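The Brown Marble Kitchen: A Cleaning Day Gallery
Posted by Edmund Rutkowska, 21 December 2023
Filed under: Kitchens, Stone, Before the Relatives Get In

Welcome back to the gallery! Last time it was the grout at the Clodico flat (still getting emails about the grout) and this time we're doing stone, because I've spent most of the week in a kitchen I completely love. The owners call the house Ununmont, after the hill behind it, and the kitchen has brown marble that goes wild with veins once you get your nose down near it. I could look at it all day. I more or less did.

A few of you asked for fewer words and more pictures, so I'm going to try. No promises.

Quick background for the new people: I clean and look after kitchens, mostly older ones, and I put the nice bits up on this page. The marble went in before the current family bought the place, so they don't know who cut it or which quarry it came from. If anyone recognizes the stone, write to me, please! My own guess is something in the emperador family, but I've been wrong before and Mrs. Piątek in the comments will be very happy to say so.

The countertop

Dark stone shows everything. Crumbs, fingerprints, the ring from a mug, that cloudy film you get when somebody has used too much soap for years and years. I use a few drops of plain dish soap in warm water, wrung out hard, and then a dry cloth straight after. No vinegar, no lemon, nothing that says "descaler" on it. I know a lot of you swear by vinegar and I'm begging you to keep it away from marble.

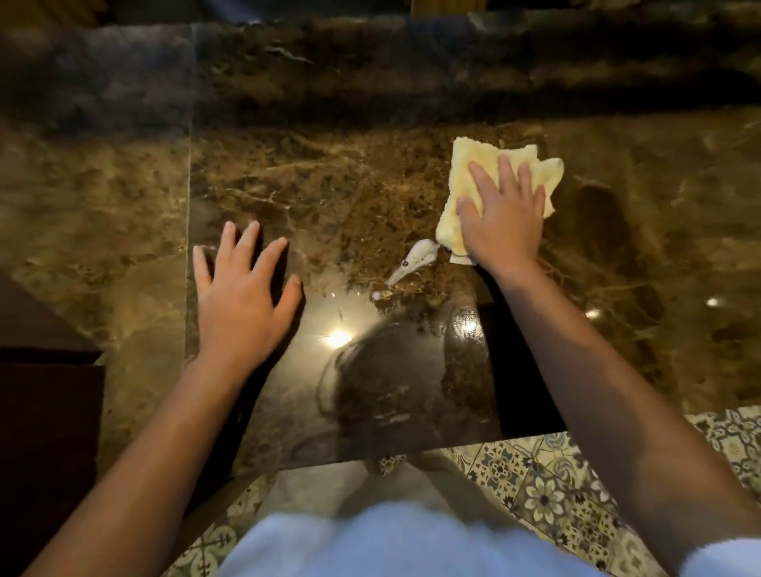
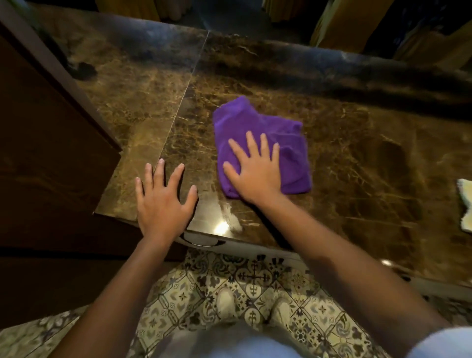 The seam and the shine

I have a real soft spot for a good seam. The piece on the left side of the join is lighter than its neighbor, and I think whoever laid it could have matched the two more closely if they'd wanted to, but I'm glad they didn't. The pale yellow cloth and the purple microfiber one both got a turn on this counter. The yellow is a bit fuzzy and I like it for picking things up, and the purple is what I reach for when I want a shine (there's a lovely bright spot of glare just in front of it). Flat hand, fingers wide, easy circles. If you push with just your fingertips you get stripes, and on stone this dark you'll be seeing those stripes every time the light is on.

I get my cloths in packs of 10 and wash them on their own, no fabric softener. Softener leaves a coating on the fibers and then you're just pushing the coating around your kitchen.

Questions from last time

Somebody wanted to know if I seal marble every year. Nope! I drip a little water on it and wait. If it sits there in a bead, leave it alone. If the spot goes darker, it's time. The Ununmont counter had its last coat in June and I'm leaving it be.

Somebody else asked about paste polishes. I tried the Zukalmont one on a sample tile at home and I'm still making up my mind, so that can have its own post.

And yes, the grout gallery is still up, all 74 pictures of it. It has had 1,467 visits, which is bananas for grout.

Next up is a pantry with very deep shelves and a great many jars. Send me your marble pictures in the meantime, especially the seams.

Edmund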